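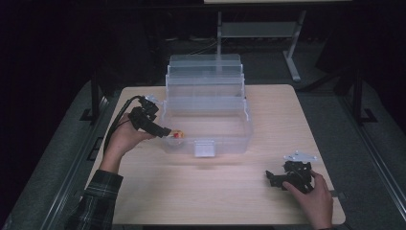 Tabletop view from the Druvel set: a small red-and-yellow object in the left gripper, at the front-left corner of the clear box.

Druvel: two-handed small-object episodes with hand-held grippers

Maintained by Gadisa Sisay and Eldana Asfaw. Last edited in July.

Read this first

The claim we set out to check is that demonstrations made with hand-held grippers can train a bimanual policy about as well as teleoperation can, for less effort. We are not convinced. The data is released so that other people can look for what we missed, and the card is written with that in mind.

Contents

The set has 2,000 episodes. Of these, 232 are held out for testing and should stay that way. Each episode folder holds the head-view video, gripper opening for both sides, estimated gripper poses, and a one-line task label typed by the operator. Labels were not cleaned. Expect spelling mistakes and at least two names for the same box.

Tasks involve small items and clear plastic storage boxes: put in, take out, move from one gripper to the other. Clear boxes were chosen on purpose. Depth estimates on them are bad, and a method that only works on opaque bins should say so.

What we trained

We ran one baseline policy, called Geta in the config files, on the training split. It was tested over 40 rollouts per task with the object start position changed each time. Geta does nearly as well as our teleoperated baseline, Aguirre, on single-arm placement. On handovers it is clearly worse. We have seen handover results reported from similar data that look much better than ours, and in the cases we could check, the object started in the same spot every time.

We don't publish an average across tasks. It would hide the handover result.

Known problems

Gripper poses drift when the operator's forearm blocks the view. The quality flag catches some of this and misses a lot.

Many episodes use only the left gripper for contact while the right one stays out of the way. They are still tagged "bimanual" in the metadata. If you filter on that tag you will overstate how much two-handed data you have.

The room is dim away from the table. Color augmentation helped on our test split, but the test split comes from the same room, so that tells you very little.

There are 25 episodes with swapped left and right streams. They are listed in swapped.txt and have not been fixed in place, to keep checksums stable.

What this data does not show

It does not show that hand-held collection is cheaper. We logged recording time but not setup, calibration or the hours spent throwing out bad takes. Please don't cite the recording times as a cost comparison.

It also says nothing about new rooms or new operators.

Names

Operator names are replaced with "Anon" plus a letter. Sleeves and hands are visible in the video.

Reporting errors

Open an issue with the episode number and the time in the clip. Eldana goes through them on Monday. If your handover numbers beat ours, include the start positions.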